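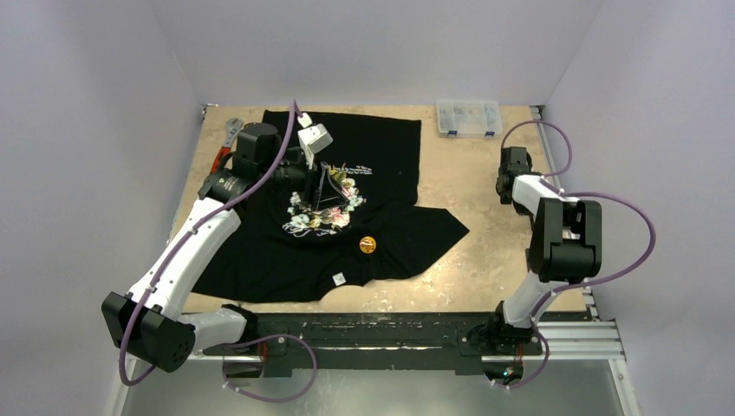

Bench tips – keeping a two-arm fabric cell running

Notes from the shop, mostly written standing up. Ours does garment handling: pick up, spread, fold, all day, and soft stuff is harder on a setup than you'd think. Add your own at the bottom.

Before you touch anything

Power off at the wall, not just the soft stop. Arms sag when they lose power. Hold the wrist or park it low first. I have a bruise from April that says so.

Rings and lanyards off. Hoodie strings too.

Cables

Cables go before motors do. Every time. Check them at the three spots that move the most: wrist, elbow, base.

Leave a real loop at each joint. Move the arm by hand through its whole reach, power off, and watch the cable while you do it. If it goes tight anywhere, the loop is too small. If it drags on the cloth, too big. There's a middle, takes a few tries.

Don't zip tie hard to the link. Hook and loop strap, snug enough that you can still slide the cable with a finger. Zip ties bite the jacket and then you're chasing a fault that only shows up when the arm is reaching left.

Connector at the camera gets yanked more than any other. Strain relief on the bracket, not on the plug. Push it home every morning, takes a second.

One bright color for all the moving cable. Easy to spot when it's somewhere it shouldn't be. Thin wires down by the base, keep them off the edge of the beam or they'll chafe through. Bit of split sleeve does it.

Bolts

Base screws back out. Slowly, then all at once. Paint pen stripe across the head and onto the metal, then you can see from your stool if one has turned.

Snug them in a cross pattern like a car wheel. Hex key for the small ones. Adjustable wrench only for the rail nuts and only if you can't find the right size – it rounds corners, and I'm as guilty as anybody.

Count your tools back off the board before power up. We had a 10 mm socket go for a ride in a sweatshirt sleeve. Gripper fingers did not enjoy it.

Small parts

Lidded box with dividers, latches that click. Open trays are no good near an arm, one swing and it's all on the floor. Label the lid, not the compartments, becuase you will move things around.

Keep spare finger screws, spare finger pads, two of whatever connector you use, and the odd washer. Close the lid even if you're coming right back.

Janaka Pramanik keeps his in the order he takes the gripper apart, left to right. I copied it. Much faster.

Gripper fingers

Lint gets in everything. Dry toothbrush, then a rag with a little rubbing alcohol. Don't oil the fingers, you'll see it on the next light shirt.

Run a fingertip along the edges. Any burr will snag knit fabric. Fine sandpaper, couple of strokes, wipe.

After you refit them, close slowly on a sheet of paper. Should grip even on both sides. If the paper twists, one finger is seated wrong. Take it off and do it over.

We strip and clean at 900 cycles and swap pads at 2,000. The Skoltex pads got to 1,159 once before they started slipping so don't treat the number as gospel, look at the pads.

Test cloth

Use a plain tee with a print in the middle. The print gives the camera something to find and you can tell at a glance which way up it is. Dark shirt on a pale board for setting up. Then try a pale one before you say it works, because it may well not.

Leave some wrinkles in. A shirt you ironed flat tells you nothing.

Tags and loose bits: pick them off the cloth before a real run. They stick to pads and they confuse the camera.

The board and the walls

Plain walls, flat color, no posters. We had a calender up on ours for a month and the camera loved it.

Wipe the board, don't polish it. Shine makes glare. Scuffs are fine unless a hem catches on one, then sand it.

Chipped paint on the front beam, leave it. Touch up paint gets tacky in summer and the sleeves stick.

Going back on

Slow speed. Hand on the stop. One arm at a time, then both, and first time with both, no cloth. Listen for clicking at the elbows.

21 clean folds before it goes back to full speed. The Killcombe shop does fewer. Their call.

Write down what you did, tape it to the rail. Date, initials, which arm. "Fixed it" doesn't count.

Still to add: base indicator lights and what the colors mean on the Preda controller, once I find the sheet.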